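Wenico Announce Second Album, "Vustier," and Apologize to the Neighbors in Advance

FOR RELEASE FEBRUARY 2018
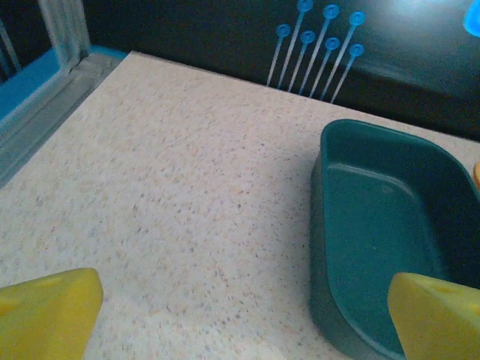 A dark teal tray with rounded corners.

Wenico, the post-hardcore band that once broke up during a soundcheck and was back together by the second verse, will release their second full-length album, "Vustier," through Manach Records. The first single, "Landlord Season," is out now on all the usual services and a few that the label had to look up.

The album follows "Good Enough for Brass," a debut that drew kind words from several music blogs and one very long email from the guitarist's former piano teacher. That record was made fast and cheap in a rented garage. "Vustier" was made slowly and slightly less cheaply in a converted dairy, where the band discovered that tiled walls do wonderful things to a snare drum and terrible things to a headache.

"We wanted it to sound like a bigger band," says singer Isabelle Robichaud. "Then we heard it back and it sounded like the same band in a bigger room. We decided we liked that better, mostly for budget reasons."

Wenico formed when Robichaud answered an ad placed by guitarist Stojan Babić, which asked for a vocalist with "range, transport and low expectations." She had two of those. Bassist Lejla Yordanov came over from a wedding band, where she had played the same disco medley so many times that she can still do it asleep, and on one long drive to Ohio apparently did. Drummer Borislav Stoyanova joined last and owns the van. The band would like it known that he was also the best drummer who auditioned.

Where the debut went at everything with its head down, "Vustier" takes its time getting angry. Opener "Cold Dairy" sits on one bass figure for almost two minutes before the guitars arrive. "Nine Keys, No Door" started out as an acoustic song and still has the acoustic guitar in it somewhere, under the parts that won. The title track, which closes the record, is built on a choir made up entirely of Robichaud, recorded over one weekend with a bad cold. She wanted to redo it when she was well. Producer Jasmina Stan would not hear of it.

"Her voice had this scrape on it that you could not buy," says Stan, who also mixed the album. "I told her we'd do another pass once she felt better. I may have then told her the hard drive was full."

Stan is credited with talking the band out of a string section, an intro read from a tractor manual, and a hidden track made up of Stoyanova laughing. (The laughing survives, very quietly, in the last few seconds of "Landlord Season." Headphones help.)

As for the title, Vustier is the name of the town that Robichaud and Babić invented on tour to pass the time between exits. Over many miles it picked up a mayor, a river, a failing ice rink and a long feud about parking. Several songs are set there. "Landlord Season" is sung from the point of view of a man who owns half of Main Street and cannot understand why he is not invited to things. "The Rink" follows two sisters who inherit the ice rink and want different things from it. Babić has drawn a map, which is printed on the inner sleeve of the vinyl edition. Yordanov has pointed out that the river runs uphill. The map went to print as it was.

"It isn't a concept album," says Babić. "You can follow a concept album. I wrote half of this and I still don't know what happens to the mayor."

The writing took longer than anyone planned. After touring behind the debut, the band came home with 74 voice memos, most of them recorded in the van and most of them mainly of the van. Stoyanova went through the whole pile over a winter and labeled every one. The labels included "good," "less good," "turn signal" and "Lejla ordering soup." Five of the album's songs began in the first group. "Wet Matches," one of the heaviest things the band has put its name to, began as a turn signal, and its tempo has never been changed.

"It's a very solid click," says Stoyanova. "People pay for software that does what that van does."

"Vustier" will be available digitally, on compact disc and on vinyl, in black or in a color the pressing plant calls "smoke" and Yordanov calls "dishwater." The first vinyl run includes the map and a lyric booklet with corrections by hand, the booklet having been proofread with great care the day after it was printed.

The band will play a run of spring dates with labelmates Dumitrescu, the instrumental duo whose sets are known for being very beautiful and for starting on time. Wenico have promised to learn from both. The two acts will share a van, a backline and, on three of the nights, a closing number that they are still arguing over. A longer headlining run is planned for August, with cities to follow as soon as the venues write back.

Listeners who found the band through the debut can expect most of it in the set, though "Brass Tacks" has been retired. Robichaud says her doctor asked her to. The rest of the band says they asked first.

VUSTIER -- TRACK LISTING

Cold Dairy
Landlord Season
Nine Keys, No Door
Wet Matches
The Rink
Parking Dispute
A Mayor Like Weather
Soup
Vustier

ABOUT WENICO

Wenico are Isabelle Robichaud (vocals), Stojan Babić (guitar, maps), Lejla Yordanov (bass, vocals) and Borislav Stoyanova (drums, driving). They have shared stages with louder bands and with better dressed ones. "Vustier" is their second album and their first for Manach Records.

ABOUT MANACH RECORDS

Manach Records is an independent label that puts out heavy, odd and otherwise hard-to-shelve music. It is run from two rooms above a shoe repair shop, and orders are packed by hand. Please allow extra time around holidays and whenever the stairs are being painted.

Advance streams, interviews and guest list requests are available through the Manach press desk. Please say which outlet you write for. "My own" is a fine answer -- the desk would just like to know.

Album credits: produced and mixed by Jasmina Stan. All songs by Wenico. Map by Stojan Babić, not to scale.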